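What a Floor Has to Put Up With

Flooring is usually chosen by colour, and the complaints that follow are usually about something else: noise, swelling at the joints, a dent under a chair leg. A covering is the top part of a build-up that may include a screed, a damp barrier, an underlay and an adhesive. Most failures begin lower down.

Noémie Wong has surveyed floors for Mirier, a small building practice, since she left the contracting side of the trade. Her file for last year holds 182 inspections. In 47 of them the covering was blamed by the owner and found to be sound. The usual cause was moisture left in the screed.

The drying rule most fitters learn is a millimetre a day for the first part of a sand and cement screed, then slower as the depth increases. It assumes a warm room with moving air. A screed laid in September in an unheated house will not keep to it, and a dry surface tells the fitter very little about the base. Wong leaves a humidity probe in a sealed sleeve until the reading settles, and she will not accept a hand-held meter on its own. Such meters are useful for finding the wettest part of a room. They are less useful for deciding whether to lay.

Flatness comes next. The check is made with a long straightedge, moved across the room in several directions and turned at the doorways, where two pours often meet. High spots are ground back and low spots filled with a levelling compound. Thick underlay is sometimes used to hide a dip. It lets the boards flex, and a click joint that flexes each time someone crosses the room will wear at the tongue. 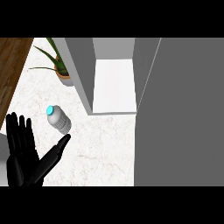
Noise from above and below

Two kinds of sound matter in a flat. Airborne sound, such as speech, is mainly stopped by mass. Impact sound, such as a dropped spoon, enters the structure directly and has to be dealt with at the surface or just under it. A soft layer helps with the second and does little for the first.

Wong's longest job of the year was a converted warehouse, Gauthier Court, with 20 flats over four storeys. The owners had fitted hard coverings one by one, and the residents below had begun to complain. The underlay was adequate. The fitters had run the boards tight to the walls and pinned the skirting down on top of them, so every footstep passed into the masonry. Cutting back the perimeter and fitting a foam edge strip dealt with most of it — at a much lower cost than the new ceilings the owners had been quoted for.

The same gap allows for movement. Timber takes up moisture in a wet season and gives it back once the heating is on. Where the gap is missing, the floor lifts in the middle of the room, often some months after the fitter has been paid.

Wong now asks for a photograph of the perimeter before the skirting goes back, and files it with the probe readings.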